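くらし > 片づけ・収納 > まちの話題

エレリーの貸し部屋で「小さい容器の片づけ会」、1月から月2回に

ジェルトステッドの駅から約700メートル、坂を下ったところにある貸し部屋エレリー（Ellery）で開かれている「小さい容器の片づけ会」が、1月から月2回になるそうです。前回お邪魔したらかなり面白かったので、告知も兼ねて書いておきますね。

小さい容器というのは、洗面所や台所の棚の奥で場所をとっている、あの細々したやつのことです。買い足したのに古いほうも残っているボトル、いつ開けたか思い出せない筒、詰め替えるつもりで取っておいた空の入れ物。うちにも山ほどあります……。それを家から袋ごと持ってきて、テーブルに出して、残すものと手放すものに分ける。やることはそれだけなんですが、家でひとりだとこれがまあ進まないんですよね。

会を始めたのは、近くで収納用品の店スティルター（Stilter）をやっているズラータ・オスタプチュクさん。店で仕切りやトレーを選ぶお客さんに中身を聞くと、使っていないものまで入れる前提でサイズを決めている人が多くて、それなら買う前に一度ぜんぶ出してみませんか、と声をかけたのが最初だったとのこと。売り上げは減りませんかと聞いたら、「減りました。でも返品も減ったので」と笑っていました。

進め方はゆるいです。ひとつだけ決まりがあって、容器はまとめてではなく、ひとつずつテーブルに置くこと。袋の中で見ているとどれも似たようなものに思えるのに、木の天板に単品で置いてみると、意外なくらい気持ちがはっきりします。ラベルの小さい字を読む気にもなるし、読めばだいたい答えが出る。立てたときに安定するか、寝かせると場所をとるか、というのもこのときに見ておくと、あとで棚に戻すときが楽だそうです。 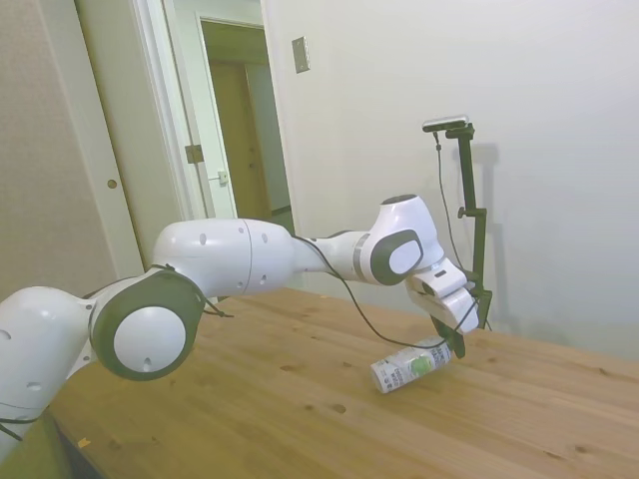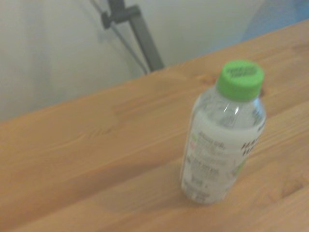
置き方の話でもうひとつ。ケルットゥ・ヴァイサネンさんに教わったのが「立てるものと寝かせるものを同じ箱に入れない」というやり方です。ケルットゥさんは以前、ひとつの引き出しに全部入れていて、開けるたびに筒が手前に転がってきて、奥のボトルが見えなくなっていたんだとか。わかります、うちの引き出しがまさにそれです。いまは背の低いボトルは浅いトレーに立てて、筒状のものは細長い箱に寝かせているそうで、写真を見せてもらったらほんとうにすっきりしていました。

キャップの色で見分けるという人もいました。デミド・クラウチュクさんは上から見下ろす位置にボトルをしまっているので、ラベルはほとんど見えず、頼りはキャップだけ。なので同じ色が並んでしまったときは、片方にマスキングテープを貼るんですって。私も帰ってすぐ真似しました！　テープの色選びで30分つぶしましたけど、それはそれで楽しかったです。

手放すと決めたものの扱いも書いておきます。中身が残っているものは持ち帰って、それぞれの表示に従って処分。空になって洗ってあるものだけ、部屋の入口にある回収箱に入れられます。箱はマクスカ（Makska）という小さな工房が引き取っていて、これまでに集まった容器は1,018個。工房のラディミール・パラマルチュクさんによると、いちばん困るのはふたが固く閉まったままのものだそうなので、持っていく方はキャップを外して別の袋に入れてくださいね。ラベルは貼ったままでかまわないそうです。

前回の参加者は、昼と夕方を合わせて49人。思ったより多くて、夕方の部はテーブルの空き待ちになりました。回数を増やすのもそのためで、昼の部は午後1時から、夕方の部は午後6時から。どちらも途中参加、途中退出ありです。予約はいりませんが、持ち込みはひとり手提げ袋ひとつまで。私は初回に紙袋を3つ抱えていって、入口でやんわり止められました。すみませんでした。

割れものと、スプレー缶は持ち込めません。薬も対象外なので、家に置いてきてください。飲みものは部屋の隅の台でどうぞ、とのこと。容器を広げているテーブルに飲みかけを置くと、どれが誰のものかわからなくなります（前回、ほんとうになりました）。

それと、ボフダナ・トカチュクさんが次の会でラベルの書き方の小さな講習をしてくれるそうです。開けた月を書く位置とか、こすっても消えにくいペンとか、そういう地味な話を20分ほど。私はいちばん前に座るつもりです。ペンは貸してもらえますが、自分の容器に試し書きしたい人は空のものをひとつ多めに持っていくといいと思います。

日程はエレリーの入口の掲示板と、スティルターの店頭に貼り出されます。

最近の記事
・引き出しの奥行き、測ってから買っていますか
・スティルターの浅型トレーに新しいサイズ
・坂の上のパン屋さん、冬のあいだは朝7時開店
・洗面所の棚を一段減らしてみた話
・マクスカの工房見学、申し込み受付中

お問い合わせ | 当サイトについて | © ジェルトステッドくらし便り | ページの先頭へ戻る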